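Every cable in the back room at Dandard gets coiled by hand, and the person who sorts them is delighted to explain how.

"You let the cable tell you which way it wants to go!" she says. "Fight it and you get a figure eight." She learned on stage cords at Jernico, where a hundred-foot line had to be put away before anyone ate. Now she does it every Tuesday, short leads first, and she still loves the moment a snarl turns into a loop.

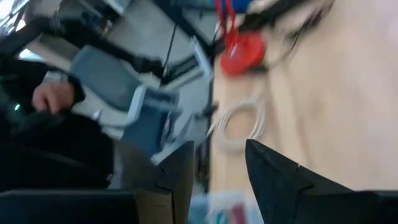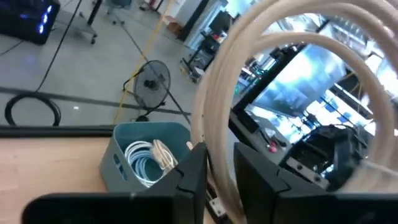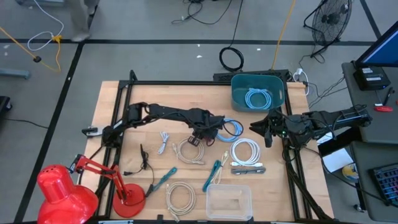 Coiled cables on the light wooden tabletop.

Alva disagrees about the short leads and would start with the thickest cable every time, while there's still space on the table to turn it.

"Fair point," she says, laughing. "But I like a quick win." Her bins go by color, then by plug, and anything under 20 inches gets its own box. She has 18 labels written so far and wants three more, for the Cletdale shelf.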